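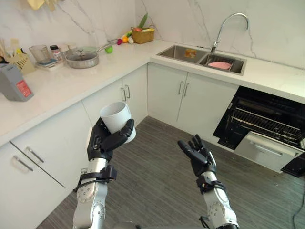
Kitchen corner, with the white cup, the covered pan and the basket

Dear Rupert, dear all,

On Nana's question:

> Can the toy food stay on the counter, or must it go
> in a box? I would like to use the scale next to it.
> Nana Fiadzo, Kurnham

I would prefer that it stays. The basket fits well in the corner, and the few pieces in front of it can go inside when somebody is weighing. Please put the small green ball there also, it is now by the handle of the frying pan.

The measuring jug and the utensil holder I would leave where they are. For the two small jars I have no strong opinion. If they disturb you at the scale, Nana, we can move them up to 15 cm to the right.

I will be in the kitchen at 3 and can do it then, if nobody objects.

With kind regards,
Marisol Londoño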